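Nowakowski Basta hand-held gripper pair

Teach your robot by doing the job yourself! Take a gripper in each hand, stretch out a sock, fold it, and the motion is recorded as you go. Each one weighs 580 g, so a full afternoon of laundry is very doable. 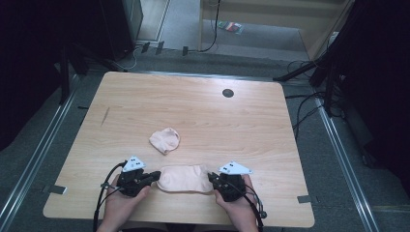

Naledi Kruger wrote to ask whether left-handers need a different set. They don't, and either hand can lead.

We love how the fingers behave on thin cloth. You feel the fabric through the handle, and slow, careful pinches come out beautifully in the recording. 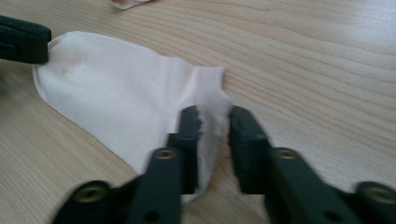
Dark green fingers, brass-coloured fittings

Socks are our favourite first task (small, floppy, endlessly annoying). 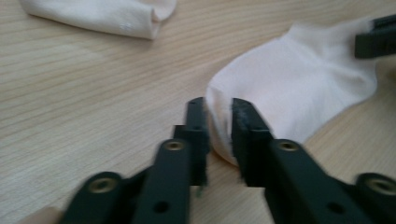

Start with 2 socks, then move up to tea towels. Spare pads ship from Lirnenton in April.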